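May, notebook 2, morning

Went through the intake interviews from the Curnham site again with Eskil. We have 562 coded forms in the sheet now. The stigma items are still the messy part. Two coders read "I kept it from my doctor" as a treatment barrier, and Tormod reads it as shame. Both are fair readings. Agreed to let one answer carry both codes and to mark it D in column F, so we can pull the double ones out later.

Recode done for women with children at home. Left the others for after lunch.

Childcare question: the wording on the old form was "Do you have someone to look after your children?" Nearly everyone says yes, then says further down that they missed appointments over it. Someone to look after them for an hour is a different thing from someone for a three-week stay. New wording, to try at Te Moana first:

- Who could look after your children for one appointment?
- Who could look after them if you were away for several weeks?
- Have you put off asking for help because of this?

Eskil thinks the third one leads too much. I think he's right but I want to see what comes back before dropping it. Tormod suggested moving it to the end, after the section on money.

**11:20** – Called the Te Moana clinic. They can take the new form but want it on one sheet, both sides. Currently it runs to three. Cut the housing block down to four items and dropped the repeat of date of birth. Still spills over by a few lines.

Prescription drugs: we're undercounting. The form asks about "drug use" and then lists street drugs first, and people with a sleeping pill or painkiller problem tick no and move on. Around 20 of the Curnham forms have a no there and then a named tablet in the free text. Changed the order so that medicines come first, with "prescribed to you or to someone else" in the same line. 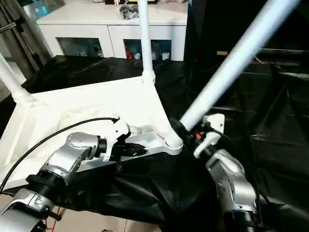 Tormod wants the free-text box kept at full size even if the page gets tight. Agreed. Most of what we know about the prescription group came out of that box.

**15:00** – Second reading of the Curnham group notes. The women-only evening group kept more people to week 11 than the mixed one, but the mixed one met in the mornings, and several people had work. Can't separate the two with what we have. Wrote that in the margin of the draft so it doesn't get quoted without it.

Left to do:

- send the two-sided form to Te Moana
- ask Curnham whether the mixed group could run an evening – even one term would help
- Eskil to check the D codes against the audio
- find the missing consent sheets, probably in the Skavemton folder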